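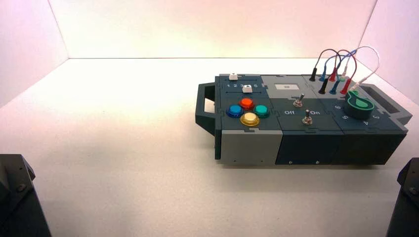

오단스(Odance) 만지는 날, 사진 모음

8월 17일 토요일, 주브몽 구 우체국 2층

누르고, 밀고, 젖히고, 꽂는 물건만 모아 놓고 하루를 보냈습니다. 화면은 하나도 없었습니다. 입구에 "마음껏 만지세요"라고 써 붙였더니 어른들은 뒷짐을 지고 들어왔고, 아이들은 글을 읽기도 전에 이미 뭔가를 누르고 있었습니다. 입장객은 798명. 계수기를 맡은 레토 취르허 씨가 심심해서 몇 번 더 눌렀을 가능성은 배제하지 못합니다. 하필 그날 가장 누르는 맛이 좋은 물건이 그 계수기였거든요.

사진은 여러 사람이 찍은 것을 섞었고 순서는 대충 동선을 따랐습니다. 설명은 제가 썼으니 불만도 제게 보내 주시면 됩니다. 전시품 대부분은 여섯 달 동안 창고와 부엌 식탁에서 만든 것이고, 몇 점은 빌려 왔습니다.

입구와 첫 번째 방

계단참의 초인종. 소리가 나는 것은 하나뿐인데 어느 것인지는 써 두지 않았습니다. 아래층 치과에서 두 번 올라오셨습니다.

안내문. "세게 누르지 않아도 됩니다"라는 문장을 세게 누른 자국이 남았습니다.

모듈 조작판, 버튼이 있는 쪽. 둥근 오락실식 버튼이 빨강, 파랑, 청록, 크림빛 노랑으로 마름모꼴을 이룹니다. 노란 것이 제일 커서 다들 그것부터 누르고, 그다음에 빨간 것을 누를지 말지 잠깐 고민합니다. 빨간 버튼 앞에서 망설이는 것은 영화를 너무 많이 본 탓입니다.

같은 조작판, 슬라이더. 1부터 5까지 흰 숫자가 적혀 있습니다. 무엇의 1이고 무엇의 5인지 묻는 분이 많았습니다. 저희는 "어떻게 쓰고 싶으세요?"라고 되물었고, 이 대답은 별로 인기가 없었습니다.

같은 조작판, 토글 스위치. Off와 On이 적혀 있으니 설명은 그쪽에 맡깁니다. 금속 토글을 젖힐 때의 감각에 대해 요나스 브루너 씨가 긴 글을 써 왔는데 벽 면적이 허락하지 않았습니다. 원고는 본인이 보관 중입니다.

같은 조작판, 이음매. 윗판이 직소 퍼즐처럼 맞물립니다. 퍼즐을 보면 분해부터 하고 싶어지는 연령대가 있는데, 저희 예상보다 훨씬 위쪽까지 걸쳐 있더군요. 양 끝의 손잡이는 들고 다니라고 있는 것이지만 당일에는 들고 나가지 마시라고 부탁드렸습니다.

두 번째 방

전등 스위치 벽. 철거하는 집에서 얻어 온 것들입니다. 누렇게 변한 정도로 연대를 맞혀 보는 놀이를 준비했는데, 정답지를 만든 사람도 절반을 틀렸습니다.

라디오 다이얼. 주파수는 안 잡힙니다. 그래도 귀를 가까이 대는 분이 계셔서 차마 말씀을 못 드렸습니다.

지퍼 판. 레오니 플라트너 씨가 겨울 외투에서 떼어 낸 지퍼로 만들었습니다. 2월에 만들기 시작했으니 그 무렵 누군가는 외투 앞을 손으로 여미고 다녔을 겁니다. 누구인지는 묻지 않았습니다.

자물쇠 상자. 열쇠는 전부 상자 안에 있습니다. 준비 과정의 실수였으나 관람객 반응이 좋아 그대로 두었습니다.

똑딱단추 천. 다 채우고 나면 다시 다 풀어 두고 가시라고 썼습니다. 채우기만 하고 가신 분들, 저희가 기억합니다.

수도꼭지. 물은 안 나옵니다. 안 나온다고 써 두어도 밑에 손을 대게 됩니다. 저도 그랬고요.

서랍. 열면 안에 더 작은 서랍이 있습니다. 거기까지입니다. 마지막 칸에 뭔가 넣어 두자는 의견이 있었는데 무엇을 넣을지 정하지 못한 채 개장했습니다.

세 번째 방, 일명 조용한 방

타자기. 조용한 방에 둔 것은 제 판단이고, 그날 저녁에 철회했습니다.

타자기에서 나온 종이. 대부분 자기 이름이고, 일부는 남의 이름이며, 한 장에는 "점심 뭐 먹지"가 줄을 바꿔 가며 빼곡합니다.

모래 쟁반. 손으로 고르게 펴는 것이 목적이었습니다. 오후에는 고르게 펴는 사람과 구멍을 파는 사람이 마주 앉아 서로 말없이 일했습니다. 올해 본 것 중 가장 오래가는 협상이었습니다.

주판. 플렘사이드(Flemside) 문구점에서 빌렸습니다. 돌려드릴 때 주판알 수를 세어 보시길래 저희도 옆에서 긴장했습니다.

모신 벤젤룬 씨의 손. 시연 중입니다. 얼굴은 사진마다 흔들려서 손만 실었습니다. 본인은 손이 더 낫다고 합니다.

작업대 워크숍

90분 동안 각자 작은 조작판을 하나씩 만드는 시간. 앞의 절반은 버튼 색을 고르는 데 썼습니다. 색을 바꾸고 싶다는 분이 계속 나와서 나사를 조일 틈이 별로 없었습니다.

부품 통. 아에비셔(Aebischer) 철물점에서 사 온 나사 2,000개가 들어 있었습니다. 남은 것을 보면 거의 다 그대로인 것 같은데, 바닥에서도 계속 나옵니다.

드라이버를 쥔 아우렐리아 하우저 씨. 왼쪽으로 돌리면 풀린다는 말을 하루 종일 하셨습니다. 문 닫을 무렵에는 아무도 묻지 않아도 하셨습니다.

완성작 하나. 스위치만 잔뜩 있고 버튼이 없습니다. 만든 분은 여덟 살이고, 버튼은 "결정을 못 하는 사람들이 누르는 것"이라고 했습니다. 반박을 준비하고 있습니다.

완성작 둘. 케이블이 제자리에서 나와 제자리로 들어갑니다. 기능은 없고 자신감이 있습니다.

미완성작. 색을 아직 고르는 중입니다. 집에 가져가서 계속 고르신답니다.

정리하는 시간

닦기. 행주 한 장으로 시작했다가 계획을 바꿨습니다. 버튼 둘레의 틈에는 면봉이 제일 낫고, 주판은 그냥 시간이 필요합니다.

짐 싸기. 담요로 감은 것은 타자기입니다. 무거운 물건은 늘 계단에서 제일 먼 방에 있습니다.

두고 간 물건들. 모자 하나, 우산 하나, 한쪽 장갑. 8월의 장갑에 대해서는 제보를 기다립니다. 나머지도 구 우체국 1층 우편함 옆에 당분간 걸어 둡니다.

불 끄기. 전등 스위치 벽 앞에서 진짜 스위치를 찾느라 좀 걸렸습니다.

덧붙임

사진에서 본인이나 아이를 빼고 싶으신 분은 게시판에 위치를 적어 주세요. "두 번째 방, 줄무늬"만으로는 찾기 어렵습니다. 줄무늬가 많았습니다.

큰 파일이 필요하시면 레오니 씨에게 말씀하시면 됩니다. 요나스 씨의 토글 스위치 원고가 필요하신 분은 요나스 씨에게. 아직 문의가 없어서 기다리고 계십니다.

다음 만지는 날은 내년 2월로 이야기 중입니다. 장소는 미정이고, 치과와 먼 곳을 우선으로 알아보고 있습니다.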